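Pravby revises its lemon grading sheet ahead of winter fruit

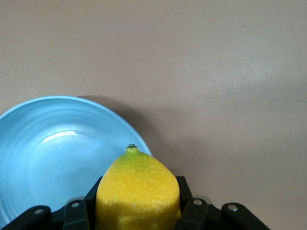
Category: Fresh Produce / Handling

Last updated: 20 September 2025

Pravby has issued a revised grading sheet for whole lemons supplied to its shop and catering customers. The new sheet replaces the version used last season and applies to all fruit packed from the start of November. The main changes concern the stem end, the colour of the skin and the way boxes are sampled on arrival.

Under the old sheet, the stem end was recorded only when it was damaged. Graders will now enter one of three codes for each sampled lemon: button present, button loose, or button missing. The button is the small green cap left on the fruit when the stalk is cut. A lemon with a sound green button passes. One with a loose button passes for catering but is held back from shop packs, and one with no button is set aside for juice unless the scar beneath is dry and closed.

Aisyah Simanjuntak, who drew up the revision, said the stem end had been under-recorded for years.

"A torn stem end lets mould in, and the loss shows up a week or two later in somebody else's store," she said. "The old sheet had a box for it, but the box was at the bottom and most people had stopped filling it in."

Colour is to be judged over the whole fruit. Last season a number of boxes were marked down for green at the neck, although the rest of the skin was fully yellow. The revised sheet allows a yellow-green tint close to the stem in every grade. Green that reaches below the shoulder moves the lemon down one grade, and green past the widest point sends it back to the colouring room.

The wording on skin texture has also been changed. Visible pores and dimples are normal and are not to be recorded. Graders are asked to record only scars, soft patches, sunken spots and oil marks. Pale speckling is accepted where the skin is firm. The sheet notes that bumpy skin throws small highlights under bright lamps, and that these have been entered as blemishes by mistake. Fruit should be turned before a mark is written down.

Shape remains a minor point. Lemons with a slightly drawn-out neck and those with a rounder dome are both accepted, provided that they will sit in the tray without pressing on the fruit beside them. Size bands are unchanged.

Sampling has been set at 200 lemons from each delivery of up to 3000, taken from the top, middle and bottom layers of the stack. Larger deliveries are to be split and treated as separate lots. The earlier sheet gave no fixed number and left the choice to the person on shift. Records kept by Pravby show that samples taken during last season varied widely, and that 132 deliveries were graded from the top layer alone.

Amirul Lau, who runs the intake floor, expects the fixed sample to add around 2 minutes to each delivery once staff are used to it. The extra time will be met by moving the weighing step to the dock, where pallets already wait for their paperwork. Trays will be numbered at the dock as well, so that a failed lemon can be traced to its layer.

"Top layer fruit is nearly always the best fruit," Lau said. "If you grade from the top you are grading the packer's good intentions."

Handling instructions are printed on the back of the sheet for the first time. Lemons should be held at the sides, at the widest part, with even pressure. They should not be lifted by the stem or squeezed at the tip. Firmness is to be tested once per fruit, as repeated pressing breaks the oil glands and can leave brown marks on the skin within a day. Any fruit dropped from bench height goes to juice whatever its grade.

Fruit that arrives wet must be left to dry on open trays before it is graded. Surface water hides oil marks and makes the colour look deeper than it is. The time allowed for drying is left to the shift lead, but it must be written on the sheet along with the lot number.

Storage guidance is mostly as before. Lemons with green at the neck may be kept with fully yellow fruit, but juice stock must be moved out of the main cold room by the end of the shift in which it was graded. Split cartons are to be retaped or replaced before they go back on the stack.

Two regular buyers, Womis and Skallamach, were sent a draft during the summer. Womis asked for the button code to be printed on the outer label of each box, and this has been agreed for shop packs. Skallamach asked for a tighter limit on scarring. That request has been deferred until figures from the first part of the season are available.

Growers do not need to change how they cut the fruit if they already use clippers. Those who still pull lemons by hand have been told that missing buttons will now count against the lot, and that the effect on price will be shown on their statements as a separate line. Lots cut before November but packed after it will be graded on the new sheet. Growers who disagree with a result may ask for a second sample, which will be drawn by a different grader from the same pallets.

The revised sheet does not cover limes, which stay on their own form, or leaf-on lemons sold by the crate. Waxed and unwaxed fruit are treated alike except in the section on oil marks, where waxed lemons must be checked before coating.

Printed copies will be placed at each grading bench and the old sheets withdrawn at the same time. Queries about the codes should go to Aisyah Simanjuntak, and those about delivery times to the intake office.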